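Workshop tips for the plate-clearing task
Triser Robotics Club, notes for new members

The club task this term is putting plates on a shelf with two arms. These tips were collected by Sumathi Kartha from last year's group, with additions from Lawal Obi on the arms. Read them before your first bench session.

Choosing plates
Buy picnic plates, one colour each. They survive being dropped and you can say "pink to the shelf" without anyone having to guess. Translucent ones are harder for the software than solid ones, so get your program working on solid plates first if you are in the Jinen group. Wash off the shop label glue with warm water and a drop of washing-up liquid. Don't use a scourer.

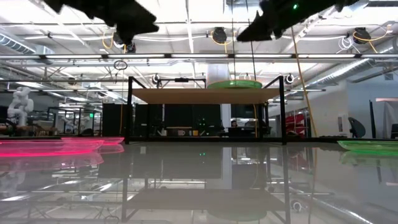 Green plate on the shelf, pink ones still on the table.

Looking after the table
A shiny top shows every fingerprint. Wipe it with a damp microfibre cloth, then a dry one, always before a run and never during. Spray on the cloth and keep it well away from the arms. If your program keeps reaching for reflections, try lowering the blinds before you start changing code. The Joseph team lost 2 evenings to that.

Picking up from the rim
A flat plate is awkward because there is nothing to get hold of. Come in low and from the side, close slowly, and lift the near edge first. Deep dishes are easier than shallow ones.

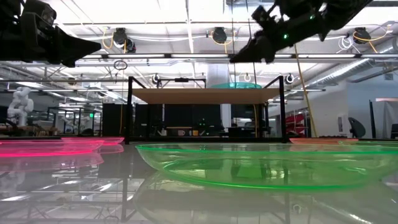

Write down your gripper opening each time you change it. Ours went in a notebook as plain numbers, 123 one night and 159 the next, and it saved a good deal of arguing. The scale runs to 1,000 and you will rarely need the top half.

If a plate slips, stop the run, put the plate back and start again from the beginning. Half runs don't count on the score sheet.
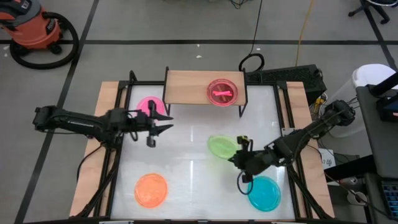
Setting out takes longer than people expect, so agree the layout before you switch on. Leave a good gap between plates for the fingers to get in. With the orange one at the lower left and the teal at the lower right, each arm has something on its own side to work on. Keep pens, phones and spare bolts off the white surface altogether.

Packing up
Park both arms, then switch off. Stack plates with a sheet of kitchen paper between them. The Tremer key goes back on its hook by 9 pm. Mugs to the sink, please, and rinse them.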